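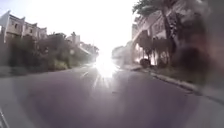 Speaker notes: Low sun and a late stop
Slot is 20 minutes plus questions. Slides are numbered in the right margin of the deck.

Slide 1. Title

Say who I am and that I work on fault review for Prasus, the small road vehicle we run on residential streets. One fault today, start to finish. If people want the planner or the mapping work, catch me at the break.

Slide 2. What went wrong

Run 539, September, early evening. Prasus was driving itself down a straight residential street with a safety operator in the seat. It was supposed to slow and stop at a marked point on the route. It didn't slow. The operator braked by hand and the vehicle came to rest past the stop point with its right front wheel against the curb.

No one was hurt and nothing was hit except the curb. Scuffed tire, bent wheel cover. We still logged it as a safety event, and we grounded both vehicles that night.

Pause here. Somebody usually asks if the operator was late. The operator was on the brake before the alarm sounded. The alarm was the late part.

Slide 3. How the stack is put together

Keep this short. Gilla is the camera side: lane edges, curb, free road ahead. Miranda is the monitor that watches Gilla and decides if its output can be trusted. When Miranda loses trust, the vehicle is meant to slow down and hand over.

Point at the arrow between the two boxes. The fault lives on that arrow.

Slide 4. What the camera has to work with 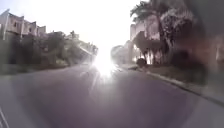 Sun at the end of the road. The curb on the right still reads clearly; the far end of the street is gone.

Leave it up for a bit. Ask the room how far down the road they would be willing to call clear. Take two or three answers.

Point out the sky and the far end of the road running together into white. Then the asphalt close to us, which is fine. Gilla was getting good edges close in and nothing useful farther out. It filled in the far part from the near part. On a straight street that guess is usually right, so it had never come up in review.

Slide 5. Why Miranda stayed quiet

Miranda scored the whole view with one number. Good curb and good road up close pulled the score up. The washed-out part pulled it down, but not enough. The score needed to drop under 502 to start a handover. It got down to 623 and stayed there.

Say this part slowly: the monitor did what we wrote. We wrote the wrong check. One score for the whole view can't tell you the far half is missing.

Second problem, smaller. Exposure was set to favor the middle of the picture. With the sun there, the settings kept moving up and down and the edges flickered. Miranda had a filter to ignore flicker. We added that filter ourselves in the spring to cut down on false alarms under trees.

Slide 6. Finding it

First guess was brakes. Checked, fine. Second guess was a bad map point. Also fine. We lost most of a week there.

What got us moving was replaying older runs from the same hour of day through Vulelora, our replay tool. 429 clips. The same blind far half shows up again and again, with no stop point in it, so nothing had happened. Mention that the clips had all been marked as passed.

Slide 7. Changes

Miranda now scores near and far road separately. Either one can trigger the slowdown.
Speed is limited by how far the far score holds up.
The flicker filter is off when the sun is inside the view.
The route planner avoids driving into the sun when it is low. Routes that can't avoid it wait.
The handover alarm sounds on the first drop in score. Before, it waited for the second.

Be clear that the cost is real. The vehicle slows down more than it used to, and operators have complained about alarms on streets they consider easy. We are leaving it this way for now.

Slide 8. Still open

A lens hood helps a little, and we don't have good numbers on it. Skip unless asked.
Wet road and low sun together has not been tested.
We haven't decided what to do about the old clips marked as passed. Relabeling by hand is slow.

Slide 9. Questions

If short on time, drop the brakes and map story on slide 6 and go straight to replay. Have the run 539 score plot ready in the backup slides, and the wheel photo after it.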